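Small kitchen tips

Sauce bottles
Store ketchup cap down so it pours straight away. Wipe the cap with a damp cloth every week and stand the bottle on a saucer if it leaks.
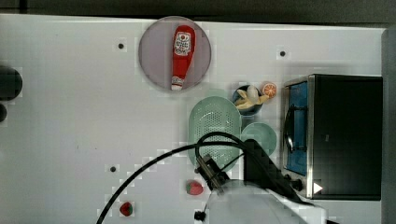 Colanders
Soak in hot soapy water for 20 minutes, then brush from the outside in. Starch left in the holes sets hard overnight.

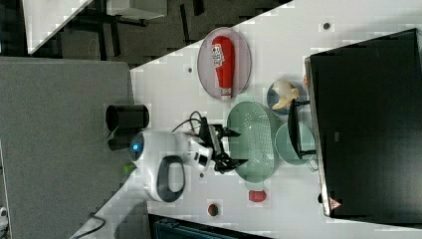
Green colander on the worktop

Stained mugs
Put 2 teaspoons of bicarbonate of soda in the mug, add warm water and leave for 40 minutes. Rinse well.

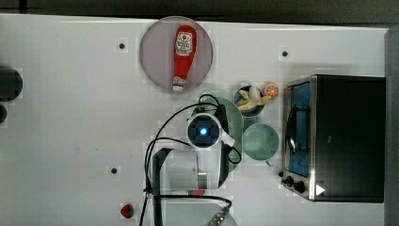
Photo: Zlata Kovalchuk / Arstead

Fruit
Keep bananas away from other fruit if you want them to last. Cover a cut orange and put it in the fridge. Peeled bananas can be sliced and frozen for smoothies.

Tips sent in by Selina Steiner, Tindel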